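2024-08-26 - dye bench, indigo vat no. 3

The new vat came alive overnight! Opened the lid and there was the coppery skin and a proper dark flower in the middle, after a whole week of murky green sulking. Fed it 64 g fructose last night and kept the heater on low. pH paper says 9, a bit under where Manee likes it, so a pinch more lime before lunch.

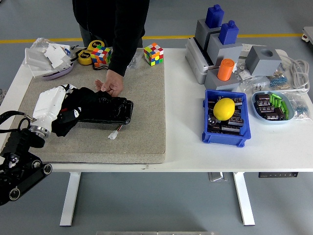
Dipped the Kuslow linen first, then the Leris wool blend, same timing for both. The linen took the blue so evenly I did a small dance. For laying out swatches I want a surface like the beige speckled foam mat on the white table - soft enough to pin into, pale enough to judge a blue against. Our cork board makes every shade look warmer than it is, and I've been fooled by that twice now (see the December pages, the "teal" that was no teal at all).

Surachet Yensuk thinks the wool wants a longer soak beforehand, and looking at the pale streaks near the selvedge I'm inclined to agree. Will try 32 minutes in plain warm water with a drop of soap.
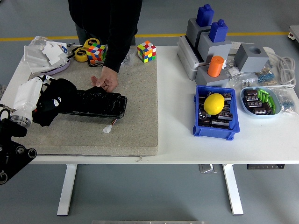

Second dip on the wool went much better, streaks nearly gone! Third dip tomorrow, then rinse and hang. Manee Intarasuk is weighing out 200 g of the Nilsuwan leaf powder so we can start a sister vat and compare.

To do: new pH strips, label the jars, wash the long spoon.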